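Skestell Property Trust

Skestell Property Trust, usually shortened to Skestell, is a closed-ended property investment company with holdings in retail, light industrial and rented residential buildings. It owns 43 properties, most of them in small and medium-sized towns, and lets them to commercial and private tenants. The trust has no employees of its own. Day-to-day work is carried out under contract by a separate management company, Abugri Asset Management, which is paid a fee based on the value of the portfolio.

The trust is best known in the property trade for its ownership of the Trudanach Centre, a covered shopping centre which it has partly converted to other uses, and for its early use of leases in which the rent is linked to a tenant's takings.
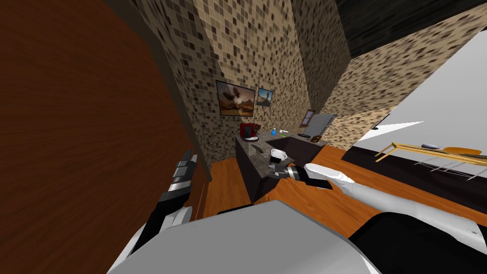 History

Skestell was set up by a group of pension schemes that had each owned small parcels of commercial property directly. The schemes had found it costly to look after single buildings spread over a wide area, and agreed to exchange them for shares in a jointly owned company. The first portfolio consisted of 26 properties. These included high street shops, two bank branches, a bus depot let on a long lease and a row of workshops behind a railway station.

In its early years the trust bought very little. Its founding document limited borrowing to a small share of total assets and required the agreement of all shareholders for any single purchase above a set value. This second rule proved difficult to work with and was replaced by a simple majority vote. Shares were later offered to outside investors, and the founding pension schemes gradually reduced their combined holding to less than half.

The purchase of the Trudanach Centre was the largest in the trust's history and was paid for by an issue of new shares. Some existing shareholders opposed it on the grounds that one building would account for too great a part of the trust's income. The board accepted a limit on the share of rent that could come from a single property, to be met within a period of years. Several bank branches and the bus depot were sold, and the money was used to buy industrial units and, for the first time, blocks of rented flats.

Portfolio

The trust divides its portfolio into three classes for reporting purposes.

Retail property remains the largest class by value. Apart from the Trudanach Centre, it consists mainly of local parades with between four and twelve shops, typically with a convenience store as the main tenant. The trust has generally avoided large out-of-town stores. Flats above shops are counted as retail where they are let together with the shop below, and as residential where they have their own entrance and tenancy.

Industrial property is made up of small units let to trades, storage businesses and food producers. Leases in this class are short, and the manager sets rents by reference to floor area alone, with no added charge for yard space.

Residential property is the newest class. It comprises 438 flats, all let unfurnished on private tenancies. The trust has bought most of these as completed buildings and has taken on development risk in one case only, at the Trudanach site. Kitchens and bathrooms are replaced on a fixed cycle, and the manager is required to set aside part of the rent each year for the purpose. 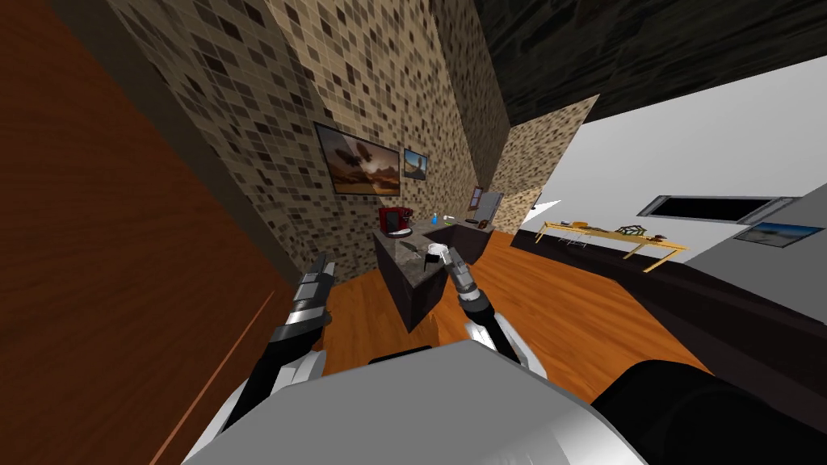

Computer rendering of a room with a kitchen island and a small white cup on the countertop

Trudanach Centre

The Trudanach Centre was built as a two-level shopping centre with a department store at its northern end. When the department store closed, the trust was left with a large empty building for which it remained liable for rates, insurance and security. Attempts to find a single replacement tenant were unsuccessful.

The board subsequently approved a scheme to divide the former store. The ground floor was split into smaller shops and a medical practice, while the upper floors were converted into 134 flats reached by a new entrance from the street. The covered mall was shortened and one of its side arcades opened to the sky. Planning permission was refused at the first attempt because of the loss of daylight to neighbouring houses, and was granted after the height of a proposed roof extension was reduced.

The conversion took longer than planned. The depth of the original shop floors left the middle of the building without windows, and two light wells had to be cut through the structure. Parts of the concrete frame also differed from the surviving drawings – in particular, several beams had been altered when escalators were put in. The resulting cost was met partly by the sale of a car park on the eastern side of the site.

Opinion on the scheme has been mixed. Local traders welcomed the return of evening activity to that end of the town, and the street entrance has been commended by a regional design panel. A residents' association objected to the sale of the car park, and remains in dispute with the manager over the service charge, which is shared between the shops and the flats according to floor area. The association argues that the flats should not contribute to the cleaning of the mall.

Leasing and rents

Skestell was among the smaller landlords to adopt turnover leases for independent shops. Under this arrangement the tenant pays a low base rent and, once takings pass an agreed level, a percentage of the excess. Such leases were previously used mostly for chain stores, whose accounts were thought easier to check.

To collect the figures it needed, the manager introduced a reporting system named Flolow. Tenants enter their monthly takings through a web page, and the system works out the rent due and issues an invoice. Returns are checked once a year against the tenant's accounts.
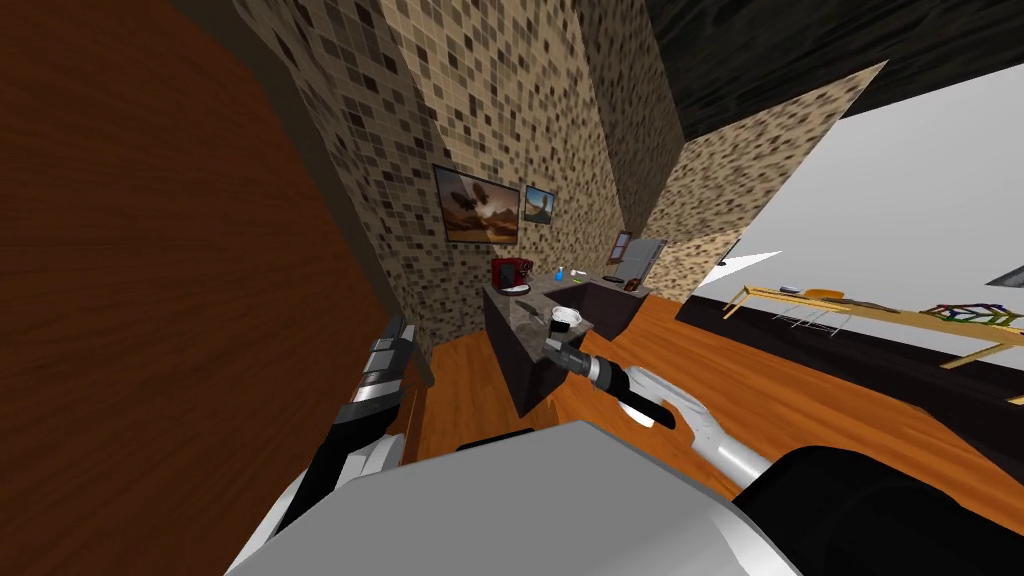 Tenants who file late are charged the base rent plus an estimate drawn from the same month in the previous year, and the difference is settled at the next quarter. Online sales were at first left out of the calculation. They were later included where the goods are collected from the shop, a change that affected mainly clothing and electrical retailers and led a number of them to move back to fixed rents when their leases came up for renewal.

Leases in the industrial class do not use turnover rents. They are reviewed every three years, upwards or downwards, in line with a published price index and subject to an upper and lower limit.

Governance

The board consists of five non-executive directors, who stand for re-election each year at the annual general meeting in June. No director may hold a position with the management company. The board meets every quarter and must approve all sales, purchases and loans, together with any lease longer than fifteen years.

The management contract may be ended by either side on twelve months' notice. The fee was originally calculated on the gross value of the portfolio, an arrangement criticised by shareholders as rewarding the manager for borrowing. It is now calculated on net assets, with a lower rate applying above a fixed threshold. No performance fee is paid.

Properties are valued twice a year by an outside firm of surveyors, which must be changed at regular intervals.

Finance

Income is paid to shareholders as quarterly dividends. Borrowing consists of a long-term fixed-rate loan secured on the industrial and residential properties, and a smaller revolving facility used for building works. The Trudanach Centre is held free of any mortgage.

As with many closed-ended property companies, the trust's shares have often changed hands at less than the value of its net assets. The board has bought back shares on several occasions when the discount was wide. A proposal to wind up the trust and return the proceeds to investors was put to a vote and defeated, after which the board undertook to hold a continuation vote every five years.

See also

Closed-ended fund
Shopping centre redevelopment
Turnover rent
Service charge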